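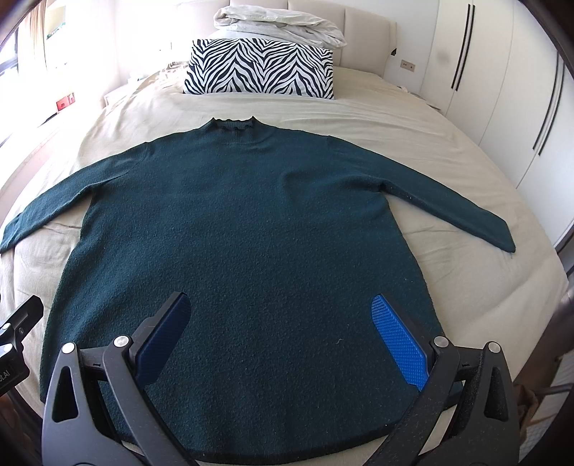
Servicing the jaws of a hand-held gripper pair before a garment session

Adus Workshop Notes. Last changed January 21, 2026

This page explains how we service the two hand-held grippers of the Sundon set between sessions with clothing. It covers the finger pads, the pivot screws, the trigger, the cable and the final test on a knit. It does not cover the calibration of the lenses, for which there is a separate page.

Plan 45 minutes for the pair if you have done it before. The first time it will take longer, mostly at the screws.

What you need

A hex key and a small cross screwdriver that fit your screws well
Medium thread lock, the kind that opens again with hand tools
Isopropyl alcohol and lint-free wipes
A soft toothbrush
Masking tape and a pen
A strip of plain copy paper
One thick knit sweater, dark if possible
Spare pads, if the old ones are worn

Knits are the hardest cloth for our jaws. The fibers go into the pattern of the pads and into the gap at the pivots, and after a few sessions the jaws close slower on one side. If you work only with shirts and towels, you can do this service half as often.

Step 1. Disconnect and mark

Unplug both grippers and wait until the status light is off. Put a piece of masking tape on each handle and write L or R on it. The pads wear differently on the two tools, and it is easy to mix them when both are open on the bench.

Step 2. Clean the pads

Brush the pads dry first. Follow the direction of the grooves, then go across them. Only after this use the alcohol, with a wipe that is damp and does not drip. If you begin with the alcohol, the lint becomes a paste and sits deeper than before.

Let the pads dry for six minutes. Do not use hot air, the glue under the pad becomes soft.

Now look at each pad from the side. Change it when the pattern is flat at the tip, when a corner lifts, or when the surface stays shiny after cleaning. Always change both pads of one gripper together. A new pad against an old one pulls the cloth to one side, and in the recordings it looks like a bad grasp by the operator.

Step 3. Change a pad (only if needed)

Lift the old pad from the tip with a plastic blade. Remove the glue completely, also in the corners. Press the new pad on with the jaw supported from behind, and hold it for one minute. After that leave the tool open for four hours. In November we tried to shorten this time and lost two pads on the same morning, so please do not repeat our experiment.

Step 4. Check the pivot screws

With the jaws facing away from you, there are four screw heads on the front of the gripper, two on each jaw. They loosen slowly from opening and closing, and the outer ones loosen first.

Draw a thin line with the pen over the screw head and onto the black part next to it. At the next service you see at once if a screw has turned.

Tighten one screw at a time, left inner, right inner, left outer, right outer. After each one, open and close the jaw by hand. It must fall open without help. If it stays where you leave it, the screw is too tight, and you must go back by a small amount until the jaw moves freely.

A screw that has turned since the last service gets thread lock. Take it out fully, clean the thread, put one small drop on the last turns and put it back. Keep the drop away from the plastic, because some thread locks make it crack.

Step 5. Check that the jaws meet

Close the jaws slowly on the strip of paper and pull. The paper should resist with the same force at the tip and at the middle of the pads. If it slips out at the tip, one jaw is tilted. Loosen the inner screw of this jaw, press both jaws together, and tighten again while they are pressed.

Repeat this with the paper turned by 90 degrees. Many people forget this second direction, me too in the beginning.

Step 6. Trigger and cable

Pull the trigger 11 times, from fully open to fully closed, and feel for a rough point. A rough point near the end is normally lint in the jaw. A rough point in the middle is the trigger itself, and then the handle must be opened. For this please ask at the Clerkau bench, where the springs are kept.

Connect the cable again and hold the tool in the working position. The cable should leave the rear and hang in a loose loop. Turn your wrist to both ends of its movement. If you feel the cable pull before your wrist stops, give it more length. Check too that the loop cannot come between the jaws of the other gripper when both hands work close together.

Step 7. Test on a knit

Do not test on the bench. A hard flat table hides problems that you will have on a mattress, where the surface gives way under the tip. Lay the sweater out flat with the sleeves spread, press both jaws lightly on the lower part of the body near the hem, and close.

A good grasp takes one fold of cloth and keeps it when you lift. Do this seven times at different places of the hem, then at a cuff, then at the collar. After that fold the sleeves in and try again on the thicker package. If you have two people, one can watch the cable.

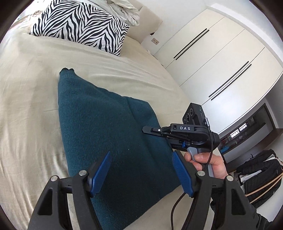
Second gripper held above the bed in the right hand. The cable goes from the rear of the tool, down over the back of the hand.

What we see most often when the test fails:

The cloth slides out slowly. The pads are still dirty or too old. Return to Step 2.

The cloth slides out on one side only. The jaw is tilted. Return to Step 5.

The jaws hold but do not release. A loop of yarn is caught at the edge of a pad. Open fully, free the yarn with your fingers, and look if the pad corner is lifting. Never pull the sweater away by force.

The grasp is good with the left tool and bad with the right. Compare the pads of both tools before you touch any screw.

Step 8. Write it down

Enter the date, the side, the screws that had turned and the pads that were changed in the Wickramasinghe sheet. Write also which cloth you used for the test, because the results from a thick knit and a thin one cannot be compared. Remove the masking tape from the handles before the tools go back in the case.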